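Towel month at Kodstead, and where we've gotten to

I promised Elli I would write this one up before I forgot everything, so please excuse the rambling.

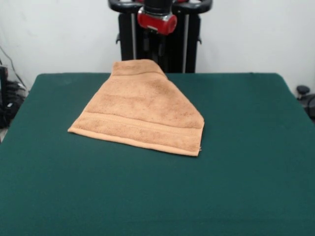
Back in September we had a folding model that could handle a washcloth, more or less, and fell apart completely on anything bigger. Rasa's theory was that we'd been too tidy. Every example we had given it started with a towel laid out square, corners where corners ought to be, and then we were surprised when it had no idea what to do with a towel that had landed crooked or partly folded over on itself. So the new plan was simple: start from messy. Give it a skewed towel, a towel with one end tucked over, a towel sitting too far back on the table, and let the person driving the arms figure out the rest.

We've recorded 2218 examples this way now, and I did a good chunk of them myself (my shoulders would like that noted). You get strangely attached to the work! I have opinions about terry cloth I never expected to hold. The loops are great for gripping and terrible for sliding, so if you try to drag a corner across felt the whole towel wants to come along with it. Amedeo drives with tiny, careful movements and takes forever. I go fast and fumble, then fix it. We argued for a week over whose style was better for training, and Wai-kit finally told us to keep both, labeled by driver, and stop talking about it at lunch.

The fumbles turned out to be worth saving. Our old rule was that any example with a dropped corner went in the trash. Now we keep it as long as the driver picks the corner up again and finishes the fold. We have 305 of those recoveries so far, and I'd love to have 400 before the next training run. When we added the first batch, the model started going back for corners it had missed, which it had never done before. It only did it sometimes, and once it went back for a corner that was perfectly fine, but I still yelled loud enough that Lihua came in from the hallway.

What we still don't do well is starting positions. People are bad at being random. Ask me to set down a towel carelessly and I'll do the same careless thing nine times in a row, with the long edge toward me and a slight tilt. Rasa caught it by lining up the opening shots from one of my sessions, and it was embarrassing. So Lihua wrote us a little card deck, 78 cards, each with an instruction like "fold the top third under, turn a bit left" or "drop from shoulder height, don't fix it." You draw a card, you set up the towel, you go. It's slower but the variety is so much better.

Next up is a second fabric, probably the thin kitchen towels, and then pillowcases if Amedeo gets his way. Elli is putting together the driver schedule for both, so if you want a turn on the arms, write to her and say whether mornings or afternoons suit you. Beginners are very welcome. Bring a sweater, the room is freezing.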